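How to Adjust Cabinet Doors That No Longer Line Up

By Kacper Kwiatkowski
Updated May 16, 2024

Raised-panel doors on concealed hinges drift out of alignment under normal use. The usual signs are an uneven gap between a pair of doors, a door edge that sits lower than the one next to it, or a door that stands away from the cabinet box. All three can be corrected with a No. 2 Phillips screwdriver. Power drivers are not recommended – they strip the adjustment screws.

Before you start

Open each door and check that the mounting plates are tight against the cabinet side. A loose plate will make every later adjustment useless. If a plate screw spins without gripping, remove it, fill the hole with wood glue and a hardwood sliver, leave it for 12 hours, and drive the screw again.

Hinge types vary. The steps on this page apply to hinges with three separate adjustments. Older two-way hinges have no depth screw; on those, loosen the rear clamp screw and slide the arm by hand.

Side adjustment

The screw nearest the door moves it left or right. Turn it a quarter turn at a time, and turn the top and bottom hinges by the same amount to shift the whole door. To correct a tilt, turn only one of them. Close the door and check the gap after each change.
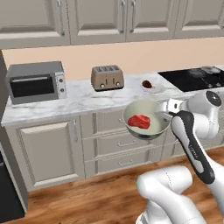
For a pair of doors that meet in the middle, set the hinge-side edges first, then bring the meeting edges to an even gap of 2 mm. Measure at the top and the bottom. If the gap tapers and the hinges have run out of travel, the cabinet box is probably out of square and should be shimmed at the wall.

Height adjustment

On cam-type plates, turn the cam until the door bottoms line up. On slotted plates, loosen both plate screws slightly, move the door, and retighten. Support the door from below while the screws are loose. Use a straightedge across the full run of doors, not the countertop, as the reference.

Depth adjustment

The rear screw moves the door toward or away from the box. Leave enough clearance for the bumper pads to touch without the door springing back. Replace any pads that are flattened or missing.

Recheck all screws after roughly 4 weeks.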